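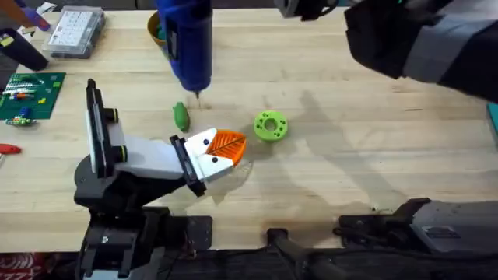
September, after supper

Troels Þrastardóttir came by at four with another bottle of the Clillura drops and swore that this time I would sleep. I took the last lot for 19 nights. I slept well on the nights I was tired and badly on the nights I had coffee after dinner, and I could have told her that for free.

She has an answer for everything. If I sleep, it was the drops. If I don't, I took them too late, or too close to food, or my body is "adjusting." I asked what a person would have to see to decide they don't work. She said I was being negative and ate the last of the plum cake.

The label says the stuff comes from Faltwood, where people supposedly live forever. I've been to Faltwood. It has a pharmacy and a very full graveyard.

What bothers me is that I want it to work. I was up at about 2 this morning listening to the fridge, and I did look at the bottle. I even read the leaflet again. It says "many users report deeper rest." How many? Deeper than what? Hubmann's, the mattress place, says nearly the same thing in its window, and I notice they only want you to lie down for five minutes before you sign.

Anyway, I'm going to try it my own way. No coffee after lunch, the bedroom window open, and two weeks of writing down when I go to bed and when I get up. No drops. Troels says two weeks is too short to prove anything. It was plenty for the drops, according to her.

The leaves are starting to turn on the street side. Must call about the gutter.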